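Chapter 5

Cases, Boxes and Other Promises

Most people who buy a container believe they have solved a problem. The first four chapters of this book tried to cast doubt on that belief for drawers, shelves, closets and the kitchen counter. Now we come to the small end of the trade: the case made for one object. Glasses cases, pencil cases, retainer boxes, pouches for earbuds, sleeves for scissors. They are cheap, they are sold by the million, and the claims made for them are seldom tested by anybody who doesn't also sell them.

The claims come in two kinds. The first is that the case protects what is inside. The second is that it keeps the thing from getting lost. Students tend to accept the first without argument and to forget the second, although the second is the one most owners care about. Ask a person why she keeps her reading glasses in a case and she will say "scratches." Watch her for a week and you will find that she looks for the case far more often than she looks at the lenses.

5.1 What the Skukholm study showed, and what it didn't

The figure most often quoted in this field comes from the Skukholm household survey, which collected 4,000 diary entries from 280 homes. Each entry recorded one search for one small item. The headline finding was that items with a case of their own were found sooner than items without one. You will meet this finding on packaging, in magazine columns and in at least two of the older textbooks.

Read the method section before you repeat it. The people in the survey chose for themselves which things to keep in cases. A person careful enough to put her glasses away every night is probably careful enough to put them in the same spot every night, with or without a case. The survey had no way to pull these apart. Annunziata Negri, who ran the diary part of the work, said as much in her own report, in a paragraph that the packaging leaves out.

There is a further trouble. The diaries counted a search as finished when the case was found. In a good many homes the case was then opened and turned out to be empty, and the real search began. Negri's team added a second column for this in October, too late for most of the homes.

5.2 Seeing through the wall

The empty case is the reason makers give for clear and frosted plastic. If the wall lets some light through, the owner can tell at a glance whether the glasses are home. The idea is sensible enough. How well it works depends on how milky the wall is, on what color sits behind the contents, and on how the light falls. Dark frames show up well against a pale lining. Thin wire frames are another matter, and so are rimless lenses, which can vanish altogether. Glare on the plastic can hide a good deal as well.

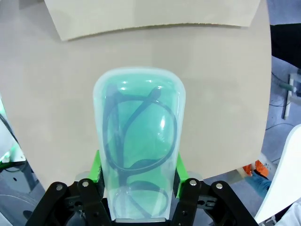 Keir Lennox has argued that none of this matters, and that a see-through wall only teaches people to stop checking. His view is that a case should be opened every time it is picked up, and that a person who merely glances at it will sooner or later carry last year's prescription to work. Others who teach the subject have told him that this is a rule for people with one pair of glasses and plenty of time.

I lean toward the others, though with less confidence than I had when I first taught this material. The glance is quick, and quick checks get done. But a glance answers only one question: is something in there? It can't say whether it is the right something. In a home where three people wear dark frames, a frosted case may settle very little, and a strip of tape with a name on it would do more for less money.

5.3 Standing up or lying down

A second claim, newer and louder, is that small cases should be stored on end. The Drasitance range was sold almost entirely on this point. Upright cases take up less of the table, the leaflet said, and they are easier to grab.

The first half is simple geometry and I have no quarrel with it. The second half needs work. A tall, narrow case is easy to grab and just as easy to knock over, and the leaflet was silent on what happens next to it when someone puts down a bag. Folded glasses stored on end also rest their weight on whichever part is lowest. Whether that does any harm over several years I do not know, and neither, as far as I can tell, did the people who wrote the leaflet. Kamil Danko asked them for their tests and received a second copy of the leaflet.

Shape matters too. A case that narrows toward the top and widens toward the base ought to stand better than one with straight sides, all else being equal. All else is rarely equal. Much depends on how heavy the contents are and how they sit, and the empty case you handle in the store will tell you nothing about either.

Before you go on

Pick one small object you own that has a case. For 5 days, write down where the object is each evening and where the case is. Do not change your habits to improve the result. Bring the list to class, along with a guess, made before you start, of how many evenings the two will be in the same place.

Keep the guess even if it embarrasses you. We will use it in Section 5.4, which deals with the gap between what people say about their own tidiness and what their tables show.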